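# 양말 한 짝의 행방

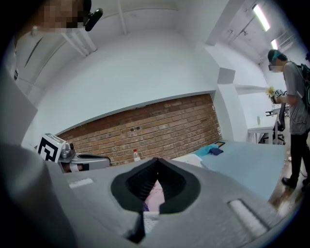
빨래를 개는 일에는 묘한 위계가 있다. 수건은 누구나 갠다. 네모나니까. 셔츠쯤 되면 유파가 갈리고, 얇고 흐물흐물한 천 앞에서는 다들 갑자기 전화가 온다.

나는 금요일 저녁마다 갠다. 브리머스소프로 이사 온 뒤 생긴 버릇인데, 경건한 이유는 없고 그날쯤이면 의자가 더는 옷을 받아 주지 않는다. 한 번은 작정하고 전부 세어 봤다. 천으로 된 것만 178점이었다. 그중 제 짝을 모르는 양말이 꽤 되었고, 용도를 모르겠는 손수건만 한 조각도 몇 장 나왔다. 버리려다 도로 접어 넣었다.

도구 탓도 해 봤다. 잡화점 젝게이트에서 산 템바 접이판은 셔츠를 3초 만에 갠다고 상자에 적혀 있다. 셔츠를 판 위에 반듯하게 펴는 시간은 빼고 잰 모양이다. 그 시간까지 넣으면 대략 500초쯤 걸린다. 지금은 쟁반으로 잘 쓰고 있다.

결국 손끝으로 돌아왔다. 얇은 천은 한가운데를 움켜쥐면 뭉치고, 모서리를 집으면 순순히 따라온다. 성긴 천은 더 까다로워서 두 귀퉁이를 잡고 한 번 털어야 제 모양을 기억해 낸다. 색깔별로 나누라는 조언도 따라 보았으나 분홍과 흰색의 중간쯤 되는 것들 앞에서 무너졌다. 원래 흰색이었던 것들이다.

서랍은 봄사이드 중고 시장에서 데려온 세 칸짜리다. 맨 아래 칸은 6월부터 열리지 않는다. 그 안에 뭐가 들었는지는 178점에 포함되지 않았다.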